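Speaker notes: Keeping the two-arm unit alive at Prinden
February session, 21 min slot incl. questions. Clicker is in Tarun's bag.

Slide 1. Title
Name, Zudell, maintenance side. Not a software talk, say so early. People who want the grasp planner stuff, Deepak Garg is on after lunch.
One unit, one table, one cell. Everything from here on is that cell.

Slide 2. What we inherited
Cell was set up by Funari, handed over with a binder. Binder was good on arms, thin on hands, nothing at all on cables.
First month = 95 stops logged. Read the number out, pause.
Split them by cause on the slide. Don't read the whole chart. Big bar is hands, second bar is cables, the rest is bits.
Say: we expected motors. Motors were fine.

Slide 3. Floor and base
Base on carpet. Carpet gives, base creeps, table calibration drifts and everyone blames the camera.
Fix: hard pads under the base, tape marks on the floor, check marks before power on. Takes a minute.
Cor Claeys found this one by kicking the base by accident (he is fine with me telling it).
If asked: no we did not bolt it. Landlord.

Slide 4. Cables
Slow down here, this is the part people write down.
Cable on the arm needs a loop at the elbow. Too short and it pulls at full reach, too long and it catches the table edge.
How we set it: arm straight out, then fully folded, both by hand with power off. Tie at the upper arm and the forearm only. Never tie at the joint itself.
Floor cables out to the side, away from where the operator stands. We went through two connectors befor we did that.
Replace ties at every service. They go brittle.

Slide 5. Hands
Fingers. Every finger gets moved through its range by hand at the start of shift, power off. Feel for grit. Crumbs are the enemy, we do food packaging and some of it leaks.
Wipe with a dry cloth first, then barely damp. No spray!! Driss sprayed once. Wrist board, 600 euros. Don't name Driss if he is in the room.
Tendon tension: check with the little gauge, write it in the log even when it's ok. Trend matters more than the value.
Thumb wears first on both sides. Keep spares for thumbs, the other fingers you can wait for.

Slide 6. Zeroing
Short. Arms down, run the zero routine, then do the pen test: pen in hand, touch the dot on the card, both sides.
Miss the dot, stop and look at the base marks BEFORE re-zeroing. Otherwise you zero the error in. We did exactly that for most of a week.
Marcelino wrote the one page version, it's on the handout.

Slide 7. Dressing the table
Plain dark cloth, same one each time, pulled flat. Folds at the front edge snag the fingertips.
Screen goes round the back and side so people walking past don't end up in the camera view. Cheap folding thing, works.
Objects: mixed on purpose. Tall, flat, soft, crinkly, shiny. Some standing, some lying down. Clear bottles are the hard ones, keep a few in every set.
Leave one side of the table more open so there is room to set down.

Slide 8. Check run after service
Let this one sit for a moment, people will want to look.
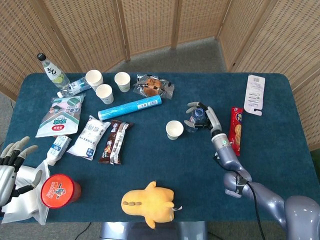
Right hand on the small water bottle with the blue cap, held upright just over the cloth. That is the pick I use after any hand work. Light, slippery, shows a weak finger right away.
Point at: green light on the wrist. Point at: black cable hanging from the elbow, goes back to slide 4.
Paper cup right beside the hand. Good test of side clearance, a sloppy approach knocks it.
Left hand stays parked by the table edge during a right hand check. One side at a time.
Soft toy at the front is for the grip force step, comes later in the run.

Slide 9. Numbers after
627 hours since the cable change, no cable stops. Say hours, not cycles, got this wrong in the dry run.
Hand stops still happen. Be straight about it. Mostly thumbs.
Agarwal are running the same checklist on their unit, too early to quote anything from them.

Slide 10. What I would do first
New unit tomorrow: floor pads, cable loops, start of shift finger check. In that order.
Log from day one, paper is fine. Ours hangs on a clipboard and gets filled in, the tablet version did not.

Questions
Likely: gloves on the hands? Tried, they bunch up at the knuckels, lost feel on small items.
Likely: who does the checks? Operator does daily, us for tension and zero.
Likely: cost. Send them to Tarun Mathur.
Handouts by the door, sign up sheet next to them. Laptop charger back to Cor.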